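Two-handed gripper build, keyboard task (Tivent thread, continued)

gripmonkey
Joined July, posts: 353
OK so the second gripper is finally together and I've been running both of them on the keyboard task all evening. It's the Florano finger linkage with my own printed arms, one marker plate per hand so the tracker can tell where each one is. Left hand steadies, right hand works. My wrists are toast but it's so much fun!
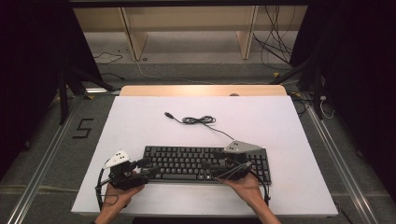 Lytvynenko: Two grippers is overkill for a keyboard. Tape it down and log one hand, you'll have half the sync headaches.

gripmonkey
Taping it down kills the whole point though, I want the two-handed stuff. Sync has been fine so far, 5 dropped frames in the last 200 seconds. The pivots worry me more. I pressed brass inserts into the arms and I'm hoping they hold up better than bare plastic did on my first pair.

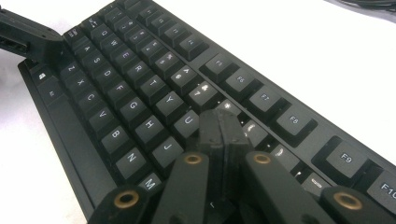 How tight did you make the holes? I went a hair under the insert size and pressed them in warm with a soldering iron.

Lytvynenko
Still say one hand. Brass is a good call, I'll give you that.

trullbridge_al
Disagree with Lyt, I did one hand for months and regretted it. What are you using on the fingertips? Mine slide right off anything smooth.

gripmonkey
Same problem here until I changed the tips.

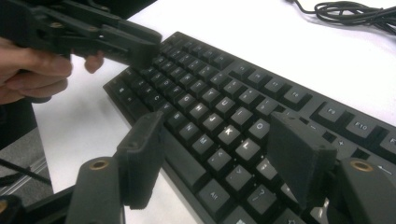

I'm on my third version of the fingers now. The first two were bare print and way too slick. These have matte black pads on tall flat paddles, and I left the gap wide enough to see the keys between them. K and L get blasted by my overhead light, so I may need to dim that before the next batch. Files go up once I fix the left trigger.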